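How Does a Robot Learn to Pick Things Up?

Science pages for ages 8 to 11
Written by Rochelle Alcantara

Think about the first time you tied your shoes. Somebody probably showed you how. You watched, you tried, the loop fell apart, and you tried again. After enough tries your fingers knew what to do.

Some robots learn in a way that is a little bit like that. They need to be shown, and they need to be shown many times. Each time somebody shows the robot a job from start to finish, it is called an example. People who build learning robots spend a lot of their day making examples.

Two ways to tell a robot what to do

The older way is to write a list of steps. Move the arm forward. Move it down. Close the fingers. Move it up. The robot follows the list exactly. This works very well in a factory where every part arrives in the same spot, facing the same way, all day long.

Now move the part over by the width of your hand. The robot follows the same list and closes its fingers on air. The list didn't say anything about looking.

The newer way is to let a computer program look at many examples and find the pattern in them. The program is called a learning system. Nobody writes down the steps. The program compares what the camera saw with what the arm did, over and over, and slowly gets better at guessing what the arm should do next.

What is inside one example?

An example has two main parts.

The first part is what the robot could see. A camera takes many pictures every second while the arm is working, the same way a video does.

The second part is what the robot did. The computer writes down how far each joint of the arm was bent and how wide the fingers were open. A joint is a place where the arm bends, like your elbow or your wrist.

The two parts have to match up in time. If the picture shows the fingers closing, the numbers for that moment have to be the numbers for fingers closing. If they are even a little bit off, the program learns the wrong thing.

There is usually a short sentence too, such as "Put the small red cube on the tray." The sentence tells the program what the job was.

Who moves the arm?

A person does. This is called teleoperation, which is a long word for driving something from a distance. You do it when you steer a toy car with a remote.

At the Bultberg workshop, the person at the controls is Ecaterina Ciobanu. She holds a handle in each hand. One handle steers the arm, and the other has a trigger that opens and closes the fingers. When she squeezes, the fingers squeeze.

"The hard part is going slowly but not stopping," she told me. "If I stop in the middle to think, then the robot learns to stop in the middle. It doesn't know I was thinking."

New drivers practice for several days before any of their examples are kept. Ecaterina practiced with a sponge first, so that nothing would get scratched.

Why cubes?

Cubes have flat sides, so they are easy to hold, and they don't roll away. They come in different colors and sizes, which is useful. If you have a big blue cube and a small blue cube, the program can't just look for blue. It has to notice size. If you have a small blue cube and a small red cube, it can't just look for small. It has to notice color.

After cubes come harder things. Spoons are harder because they are thin and shiny. Socks are harder still, because a sock is never the same shape twice. Marcus Pennington, who plans the jobs at Bultberg, keeps a list of objects from easiest to hardest. A peeled banana is last on the list and they haven't tried it yet.

Mixing it up

Say you only ever practiced adding 2 + 2. You would get very fast at it, and you would still be stuck on 3 + 5.

A learning system has the same trouble. If the tray is always in one place and the cubes always sit in a row, the program may only learn that one setup. So before every new example, somebody moves things. The tray goes left or right. The cubes go close together or far apart. Sometimes the tray gets turned.

Marcus wrote a small program that picks the places at random, like rolling dice. When people choose the places themselves, they tend to choose the same few over and over. You can test this on your friends. Ask each one to put a coin anywhere on a sheet of paper and see how many put it near the middle.

A morning at the table

When I visited in August, the team was collecting examples of putting cubes on a tray. The morning went like this.

At 9:00 they switched on the arm and moved every joint a little to check that nothing was stuck. Then they checked the camera. If the camera has been bumped, even slightly, the new pictures won't match the old ones.

After that came the examples, one after another. Place the cubes. Press record. Pick up a cube, carry it over, put it down, let go. Press stop. Take everything off the tray and set up again.

They did 20 and took a break. Ecaterina shook out her hands and ate an orange away from the table. Then they did 20 more.

It is quiet work and it can get boring. A lot of science is like that.

What about mistakes?

Sometimes the cube slips. Sometimes a finger bumps the tray and pushes it. The team has to decide what to do with those examples.

If the driver drops the cube, picks it up again, and finishes the job, the example is often kept. It shows the program how to fix a problem. If the driver gives up, the example gets a label that says "not finished" and goes into a different folder. It isn't thrown away, but the program doesn't copy it.

Every example is watched again later by a second person. At Bultberg that person is Jacinto Galindo. By the end of my visit the team had recorded 1157 examples of the tray job, and he had checked 571 of them. He watches them at double speed with a cup of tea.

How do they know if it worked?

They give the robot a test. The driver lets go of the controls, and the learning system moves the arm by itself. The cubes are put in places that were never used in the examples. That way the team can tell whether the program learned the job or only remembered the places.

If it misses the small cubes again and again, the team goes back and records more examples with small cubes. Then they test again.

Try it yourself

You need one friend, one plate, 3 small blocks, and a scarf for a blindfold.

Put the blindfold on your friend. You are the camera. Your friend is the arm. Using only words such as "left," "forward," "down," and "close," help your friend move one block to the plate.

Write down every word you said. That is one example.

Now move the blocks and the plate, and read out the very same words in the very same order. What happens? Talk about why.

Then switch places, and let your friend be the camera.

Words to know

Example: one full try at a job, recorded from start to finish.
Gripper: the part at the end of a robot arm that holds things.
Joint: a place where an arm bends.
Learning system: a computer program that finds patterns in examples.
Teleoperation: driving a machine from a distance. 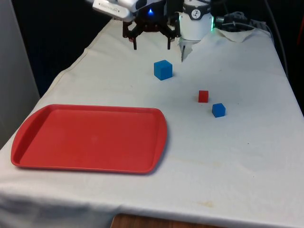 Next time we will visit a greenhouse in Villanueva, where a robot is learning which tomatoes are ripe. Before then, look at five pieces of fruit in your kitchen and write down how you can tell whether each one is ready to eat.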